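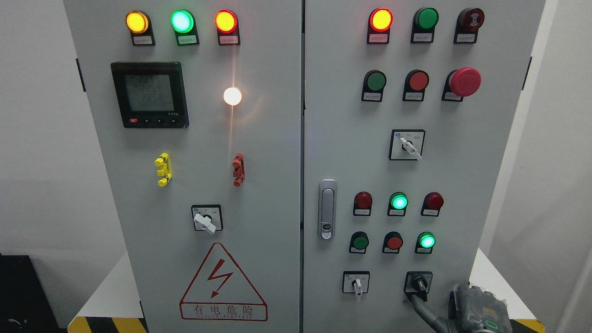 The Letton Practice Panel: How We Set It Up and Keep It Running

I'm Gizella, and I look after the Letton, our double-door control cabinet for teaching robot arms to work switches. It's the thing people email me about most, so I finally sat down and put my setup notes on the product page where you can all get at them!

What you get

You get the gray cabinet, its white platform with the hazard tape on the front, and a binder of wiring sheets. The left door is mostly for reading (meter, phase lamps, one rotary switch) and the right door is where the arm earns its keep - push buttons, pilot lamps, selectors and a proper mushroom-head emergency stop. The warning label on the left door means what it says, so please have your own electrician make the supply connection. Norbert Fülöp wires ours and he won't let me near it, fair enough.

Placing the arm

I bring the gripper in low from the right. The black knob at the bottom right is my favorite first target, and coming up from below keeps the wrist out of the way of the buttons over it. We started out coming straight in from the front and kept brushing the lever on the next switch over. Moving the arm base 9 inches to the right fixed that, and I haven't touched it since March.

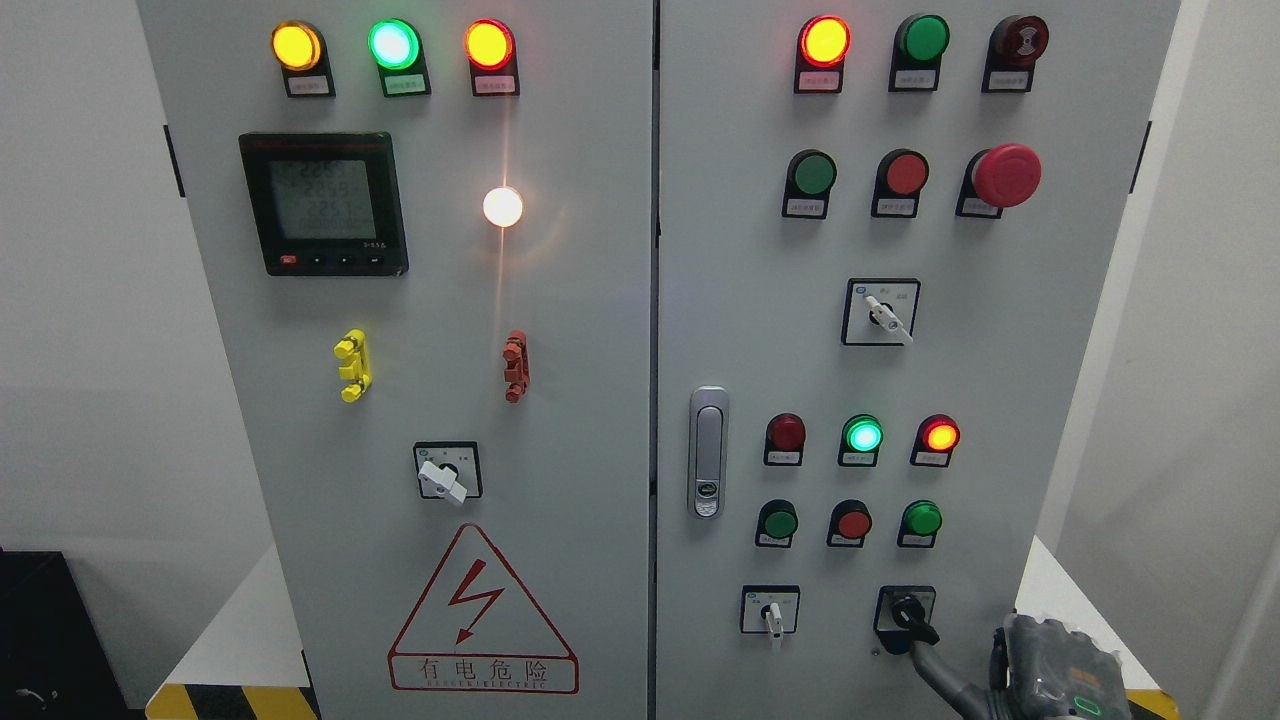 Gripper on the black knob, bottom right of the right door.

Teach the grip point with the robot in slow mode and one person standing by the robot's own stop. Close the fingers gently, then look at the knob from the side. If it leans at all, open up, shift the wrist a hair and try again. Barnabás Juhász likes to save the approach, the grip and the turn as separate points, and I've come around to his way - when the cabinet gets bumped you only have to reteach the bit that's off.

Looking after it

Every 53 hours of running I go over the whole right door by hand. With the supply locked off I work each lever and knob through its travel, press every button, and feel for anything gritty or loose. Knobs that get turned by a machine all day do work themselves loose on the shaft (ours needed a new set screw this spring, and Naima Helmy now keeps a little bag of spares in the binder pocket). Wipe the doors with a barely damp cloth, nothing sprayed. Check that the arm's cable still has slack at the far end of the turn, too!
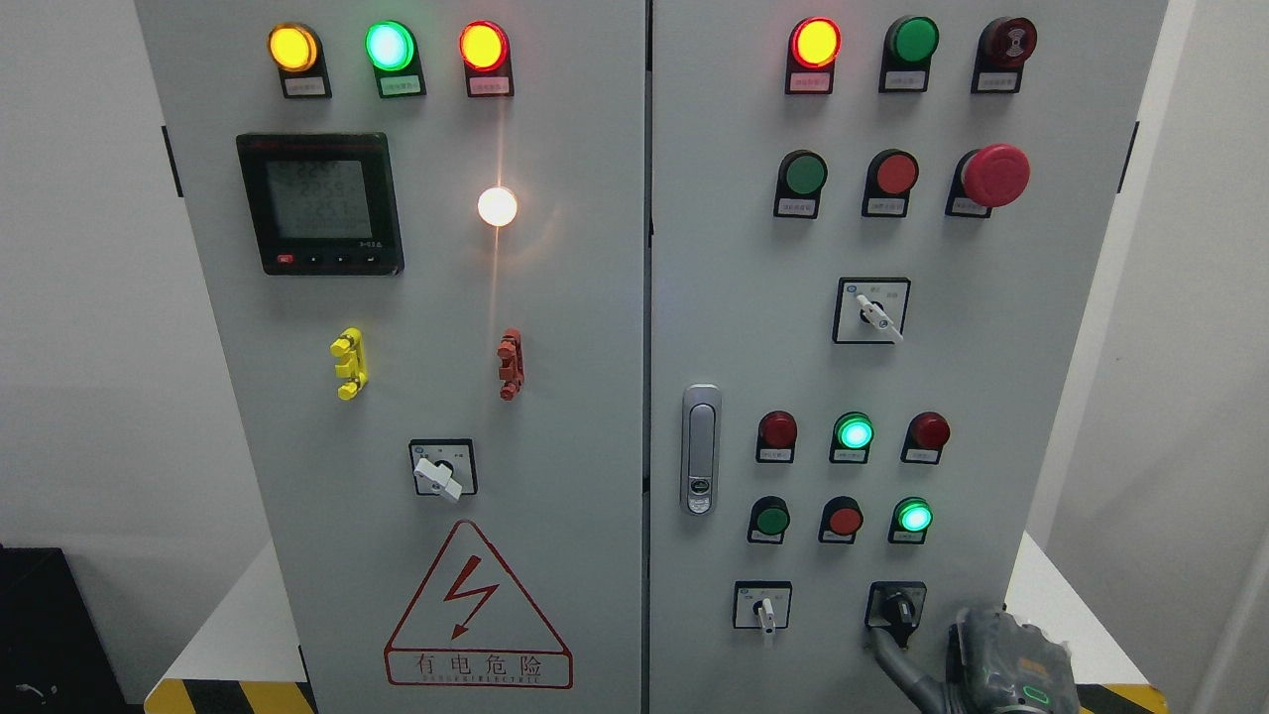 Reaching the knob, with the green lamps lit on the lower part of the door.

If the arm starts missing the knob, check the platform before you start editing points. Nine times out of ten somebody has leaned on it. I put a pencil mark on the floor at each corner and it has saved me whole afternoons. After that I look at the finger pads, and only then at the program.

Before you call me, run the panel with the arm parked clear and watch it for a few minutes.

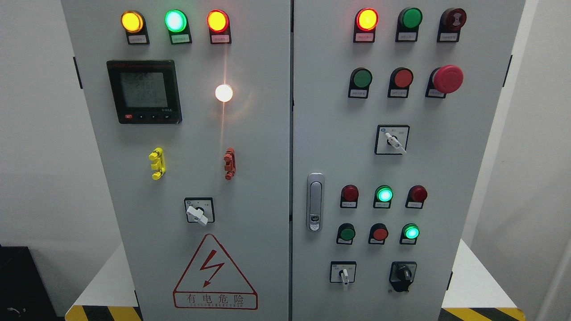 If a lamp drops out or the meter reading wanders while nothing is touching the doors, it's an electrical question and Norbert is your man. If everything stays steady and the trouble only comes back with the arm, send me your saved points and I'll go through them with you.

Spares and ordering

Knobs, levers, lamps and label plates are all in stock and usually go out within 24 hours. Write the switch position on your order (door, row, left or right) - the levers look alike but they don't all seat the same way. Orders go to Attila Hegyi at the front desk, and setup questions come to me.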